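3.2 Surface wear and cleaning of shared tables

The second part of the survey dealt with tables in shared workrooms. We sent a short form to the people in charge of rooms in Werby and Prastness and received 599 usable answers. The form asked what the tabletop was made of, how often it was wiped down, and whether it had been sanded or oiled in the past two years.

Wood was the most common answer in both towns. Respondents in Prastness wiped their tables more often than those in Werby, but they were less likely to have oiled them. Tangen found the same pattern in his earlier work on school furniture and put it down to the type of cleaner in use. We did not ask about cleaners in the February form – a gap we return to in Section 5.

Scuffs were hard to compare from written answers. One person's "light marks" could be another's "badly worn," and pale wood seems to draw more comments than dark wood.

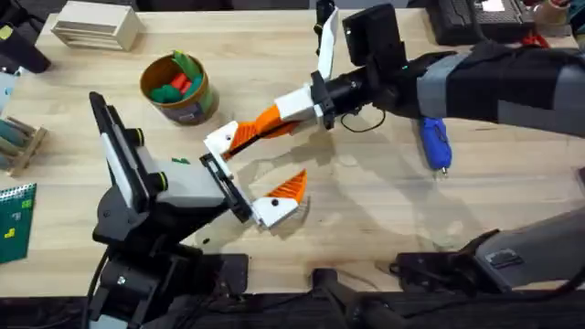
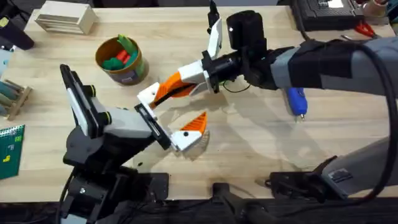
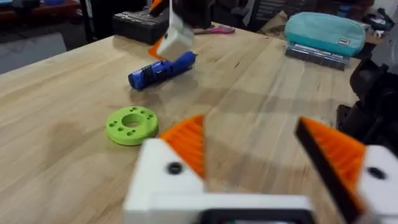
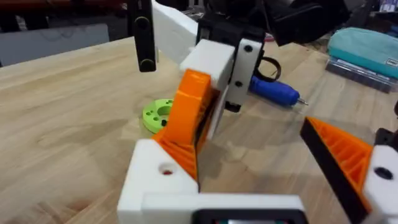
Figure 2. Light-colored wooden tabletop in a shared workroom.

Agreement between the two raters was good for stains and poor for fine scratches. Where they differed by more than one step, Njål Tangen gave a third score and the middle value was kept. Rooms that had changed their tables during the survey period were left out of the wear totals but kept in the cleaning totals, as their cleaning routine had stayed the same.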